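Gripper notes, week three
24 Jun 2021

I got the wrist camera mounted and started on bin picking. The arm is the used Zoltama I bought in December, and it sits on my bench at the Bamolus workshop. The control code is still the Kushwaha branch, with my own changes for the wrist.

The first pads were smooth and I didn't like them. I switched to a diamond knurl and set the grip force to 42 on the controller's scale. I have no idea what unit that is. The manual doesn't say.

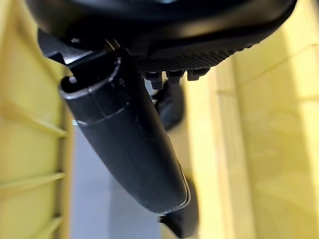

The next problem was lighting. Yellow plastic throws a lot of light back at the camera, and black parts lose most of their shape against it. I lowered the exposure twice and moved the lamp 12 inches to the left. After that the edges came through well enough for the software to find them.

Over two evenings I ran 118 picks and saved the log for each one. Most of the misses were long parts leaning against a wall, where the fingers came down at the wrong angle. I added a small wrist rotation before the descent and want to get to 400 picks before I change anything else.

The cable still rubs at the second joint. I ordered a Zarard sleeve for it and will fit that next.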